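Category: Handouts > Everyday Kitchen > Session 3

Clearing and stacking: notes to go with the session

Right, these are my notes from the clearing and stacking session, tidied up a bit because I talk too fast and half of you were still writing when I'd moved on to lids. Bring them back next time with your scribbles on, as we'll be using them for the cupboard session too.

I'll start where I started in the room, with the question of what you pick up first. Most people go for whatever is nearest. I do it myself when I'm tired, and then I end up with a bowl on the bottom, two plates wobbling on top of it and a fork sliding down my sleeve. So before you touch anything, have a look along the whole table. It takes a couple of seconds. What's flat? What's deep? What could roll?

The rollers go first. Cups lying on their side, lemons, limes, the odd pepper mill, anything round that will set off for the floor as soon as somebody nudges the table. Stand the cups up or take them straight to the sink. Fruit goes back in the fruit bowl if it's whole, and if it's been cut it goes in a lidded box in the fridge. (Somebody asked whether a half lemon is worth keeping. Yes! Cut side down on a saucer will do if you've run out of boxes, and use it tomorrow.)

Then plates. Scrape before you stack. I know it's dull, but one smear of gravy between two plates means you're washing the underneath of everything as well. Biggest at the bottom, then down in size, and if they're all one size just go in the order you reach them. To get a plate off a flat table, tip it up by its rim first and then slide your other hand under. If you try to pinch it with both hands at once you'll only push it along, especially on a smooth covering. Thin melamine ones are the worst for this, they skate about like anything.

How high should a stack be? I carry five or six dinner plates, and fewer if they're stoneware. The big Vernness plates we use for the practice table are heavy things and I wouldn't take more than four across a room with a step in it.

Bowls get their own stack. Please don't put them on top of the plates unless it's one bowl and you're only going as far as the worktop. Nest them facing up, check there's nothing left in the bottom (a teaspoon under there will tip the lot), and if they stick together when you want them apart, run a bit of warm water round the outside of the lower one.

Pots come last, and with the lid on. A pan with a long handle needs that handle turned in over the table while you work round it. I was very firm about this in the session and I'll be firm about it on paper. Handles poking out over the edge get caught by hips, sleeves, children and dogs. Lift the pot with one hand on the handle and the other under or beside it with a cloth, and if it's full of Gulyás soup for eight, put the lid somewhere else, get the ladle out and move the soup in two goes. Glass lids: rinse the rim properly. There's a groove under the metal where the grease sits, and an old toothbrush gets it out better than any sponge I've ever bought.

The washing-up water
Glasses and cups, then bowls and plates, then the pot. Change the water when you can't see the bottom. For a pot with something stuck on, I use 200 ml of hot water and a spoonful of bicarb, simmer it gently for a few minutes and leave it until everything else is dry. If that hasn't shifted it I do it again. I don't go in with a metal scourer unless the pan is plain steel.

Drying and putting away
Plates away first, as they free up the rack. Keep the ones you use every day at elbow height. In my own kitchen that's the Grikance shelf (the narrow one I brought the photo of), and the serving dishes live above it where I need the step. Coloured sets: you can sort by colour or you can sort by shape, and I sort by shape. A pink bowl in with the blue bowls looks fine, and a pink bowl balanced on a pink plate chips its foot sooner or later.

Somebody wanted to know about paper between good plates. A pack of 100 paper plates from the pound shop will do you for years, one between each, and they don't need cutting to size. Kitchen roll works as well.

To do at home
Clear one meal the way you always do it, without thinking about this handout. The next day clear in the order above: rollers, plates, bowls, pots. Write down how many trips you made each time and where you got stuck. Mine went from nine to five, though I'll admit there was a tray involved in the second one.

If you missed the session there's a spare Nesto practice box in the cupboard by the door. Sign the sheet, take it home, bring it back with the lid. 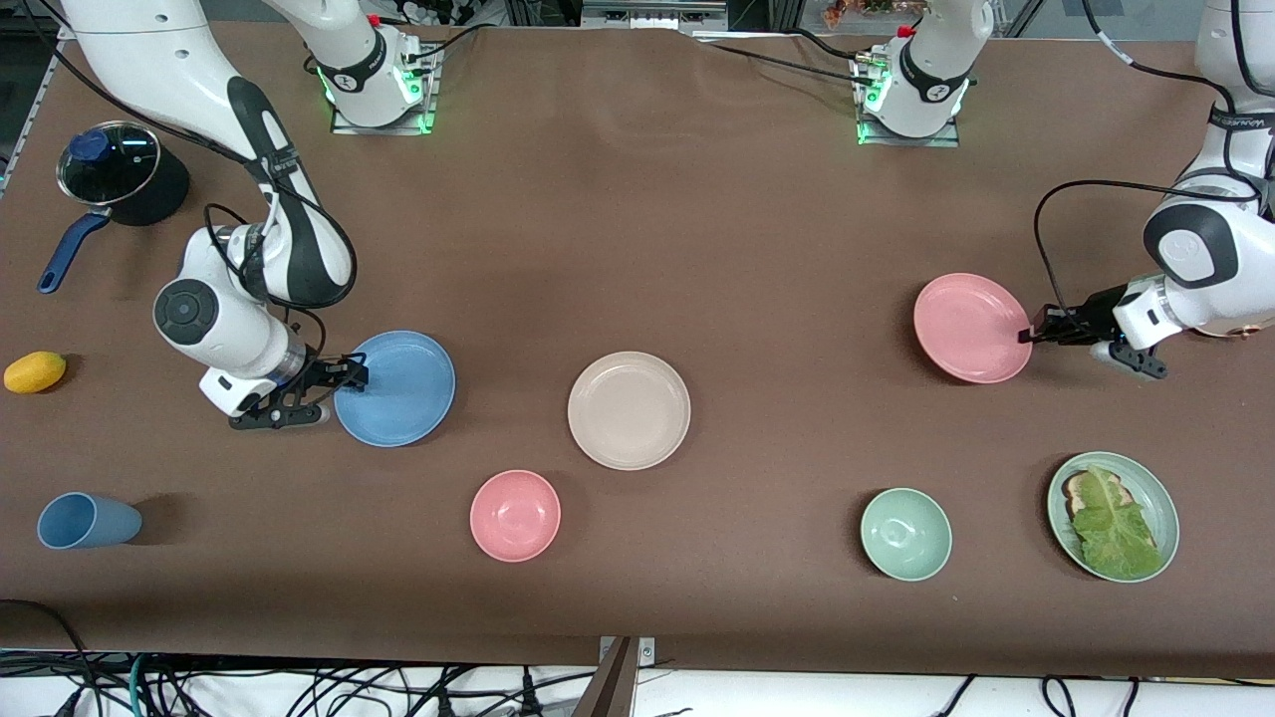 Reading time: 5 min

The blue cup on its side and the lemon both count as rollers, so decide which you'd take first. The plates are light blue, beige and pink, and the pink one is already tipped up at one side. Then there's the pink bowl, and the black pot with its glass lid on. Have a think about where you'd want that long handle before you start reaching over it.

Nesto Everyday Kitchen course | Contact the course office | Back to top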